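About Soketti

Skip to main content
Home | About us | Our work | Working with us | Contact

Who we are

Soketti prepares demonstration data for organisations that teach robots to carry out household tasks. We plan the tasks, train the operators, record the demonstrations and check every recording before it is released. Our clients are research laboratories and equipment makers who have a learning system of their own and need a dependable supply of examples for it.

The company was founded as a department of Wendt, an engineering practice, and became independent in April 2018. Wendt remains a minority shareholder and continues to provide our workshop and calibration services under contract. It has no access to client recordings.

What we do

A learning system of the kind our clients build is shown a task many times over by a person guiding the arms. Each showing is stored as one example, consisting of the camera views, the positions of the joints and the state of the grippers, all set against a common clock. The system is later asked to produce the same sort of movement by itself.

Our part ends with the examples. Soketti does not design learning methods, does not sell robots and does not publish rankings of other organisations' systems. We believe that a supplier of data should be free of any interest in how one method compares with another.

At present our task library holds 858 written tasks. Each is set out on a single sheet giving the starting arrangement, the finished state and the points at which an operator should stop and begin again. Tasks are grouped under headings such as folding, sorting, wiping, opening and closing, and handing over from one arm to the other. Clients may choose from the library or commission sheets of their own -- commissioned sheets remain the property of the client and are not added to the library without written consent.

How recording is organised

Most of our recording takes place in ordinary rooms, under the light that those rooms have. Our Kulemero programme, which now accounts for the greater part of our output, was set up for this purpose. Under Kulemero, operators work with pairs of arms at a table, and the position of the table and the objects on it are altered between sessions according to a written schedule. Variation is planned in advance and entered in the session record.

An operator joins the programme after 15 days of supervised practice. The first part of this period is spent on slow, single-arm movements. Two-arm work follows, and recordings made during practice are kept apart from those supplied to clients. Operators work in pairs, one guiding the arms and the other resetting the table and keeping the log, and they exchange places at each break.

Reviewing and labelling

All recordings pass into Plito, our reviewing system. A reviewer who was not present at the session watches each example from start to finish and marks it as complete, partial or withdrawn. Partial examples are supplied only where a client has asked for them. Several have done so, as an attempt that goes wrong and is then put right may be of use in teaching recovery.

Reviewers also divide each example into named steps and write a short instruction in plain English. We ask for the words a member of a household might use. "Put the cup on the tray" is preferred to a phrase drawn from engineering.

Completed batches are normally released within 24 hours of the final review. Every batch carries a summary sheet listing the tasks, the number of examples marked under each heading, the equipment settings and any known faults. Where a fault is found after release, we inform all recipients of the batch in writing and replace the affected examples without charge.

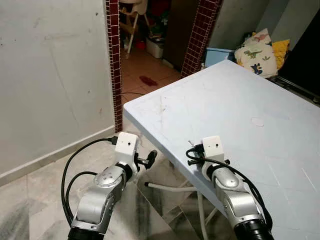 Why are demonstrations recorded with two arms when many tasks could be done with one?

A great many household tasks call for one hand to steady an object while the other acts on it, and a system that has seen only single-arm examples has no pattern to follow for this. Single-arm examples can be supplied on request.

Privacy and conduct

Recording in a room requires the written agreement of the person responsible for it. Names, letters, screens and photographs are put away before a session begins, and reviewers are required to withdraw any example in which such material has been missed. Sound is not recorded. Requests for deletion are met in full, including copies already supplied to clients, whose contracts oblige them to comply.

Operators and reviewers are employed directly by Soketti and are paid by the hour. Pay does not depend on the number of examples completed -- a rule we have kept since the company was founded.

Our offices

Soketti occupies 3 sites: the main office and training rooms, the reviewing office, and a store for arms, cameras and furniture awaiting use. Visits by prospective clients and by schools can be arranged through the main office. Visitors wishing to observe a recording session should write at least two weeks beforehand.

Page last revised 2021-06-01

Privacy notice | Terms of supply | Vacancies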